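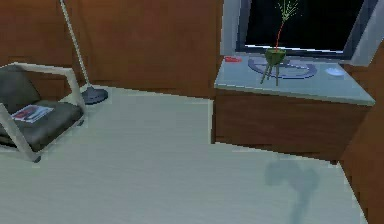 **교육 · 수업 평가**

2025-06-22

1/ 이번 학기 쓰기 수업의 채점 기준표를 정리한다. 대상은 중학교 2학년 논설문, 제출물 200편. 척도는 4단계, 항목은 주장·근거·구성·표현이다.

2/ 먼저 채점자 간 일치도. 교사 두 명이 같은 글 64편을 따로 채점했다. 주장과 구성은 대체로 맞았고 표현 항목에서 가장 많이 갈렸다.

3/ 원인은 기술어에 있다. "어휘가 적절하다"와 "어휘가 대체로 적절하다"를 구분할 근거가 기준표 안에 없었다. 한 사람은 맞춤법 오류를 표현에서 감점했고 다른 한 사람은 하지 않았다.

4/ 수정안: 표현 항목을 문장 호응과 어휘 선택으로 나눈다. 맞춤법은 점수에서 빼고 피드백란에만 적는다. 단계별로 학생 글 예시를 두 개씩 붙인다.

5/ 총점 100점 환산은 폐지한다. 4단계 척도를 100점으로 늘리면 실제로 없는 정밀도가 생긴다. 성적 처리에 필요한 환산은 학기 말에 한 번만 한다.

6/ 피드백 분량도 제한했다. 초고 한 편당 300자 이내, 고칠 점은 두 가지까지. 길게 쓴 피드백일수록 수정본에 반영된 비율이 낮았다. 표본이 한 학년뿐이라 일반화하지는 않는다.

7/ 도구 관련. 초고와 수정본 비교는 Ledport로 했다. 문단 이동을 삭제 후 추가로 표시하는 문제가 있어 구성 항목은 출력본을 보고 다시 확인했다. Lerkley는 주석 내보내기가 안 되어 제외.

8/ 자기 평가지는 같은 기준표를 학생용 문장으로 바꿔 썼다. "근거가 타당하다" → "내 근거를 읽고 반대편이 물어볼 질문을 하나 적었다". 점수를 매기게 하지 않고 해당 문장에 밑줄을 긋게 한다.

9/ 미해결: 근거 항목의 3단계와 4단계 경계. 출처 표기를 조건에 넣으면 자료 검색 능력을 같이 재게 된다. 빼면 4단계가 너무 넓어진다. 지금은 출처를 별도 확인란으로 분리해 둔 상태.

10/ 수정된 기준표는 9월 첫 단원부터 적용한다. 예시 글은 학생 동의를 받은 것만 싣는다. 파일은 Irkemness 자료실의 쓰기 평가 폴더에 올려 두었고, 이전 판도 같은 폴더에 있다.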